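Okay, long thread about our robotics club's spring project, so get a snack. I promised a few of you an update back when we started and then May ate me alive.

Quick background for the new folks: I help run the Runton after-school robotics club, and this year the kids picked a sorting challenge called Prornness. They named it. I was outvoted and I have made my peace with it.

The idea is simple enough to say out loud. Wrapped candy goes from a box to a bag, one piece at a time, and every try gets saved so the students can train a little model on it later. Doing it well is another matter, and I've gained so much respect for my own fingers!

We work with hand-held grippers, the kind you squeeze yourself. Two fingers, soft pads, and you learn very fast that a long flat packet and a little crinkly one need completely different approaches.

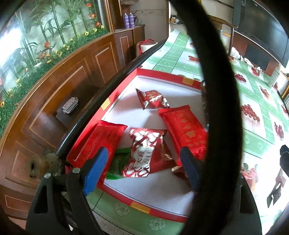 Lining up over the candy box. Cherry tablecloth courtesy of the Runton crew.

The first thing the students wanted was speed, of course. They wanted to rip through the whole box and be done. So we had a long talk (okay, I had a long talk) about how a slow clean grab teaches the model more than a fast sloppy one.

Our rule now is up to 60 tries per sitting and then you hand the gripper over and stretch your wrist. I'm strict about the wrist part. I did too many in a row the first week and could hardly open a jar of pickles that night.

We're at 2431 saved tries as a club, and 557 of those got tossed when the students went back through them. They do the tossing themselves and they are much harsher than I would be - one kid threw out a whole afternoon of her own work and didn't even blink.
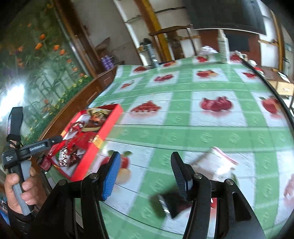
The small sweets are still the ones that give us the most trouble. Come in too high and you pinch the very end of the wrapper, come in too low and you're pushing the thing along the bottom of the box. A couple of students have started tilting the gripper a bit before they close it, and I think they're onto something.

Next up is the Mwakyusa meet, where we get a table and a short slot to show what we've got. The kids want 800 more tries saved before then. I said let's see how everybody's wrists feel.

If your club has done anything like this with soft or shiny packaging, please tell me how you handled it! I read every reply, even when it takes me a week to answer - you all know how I am.

Last updated: 11/17/21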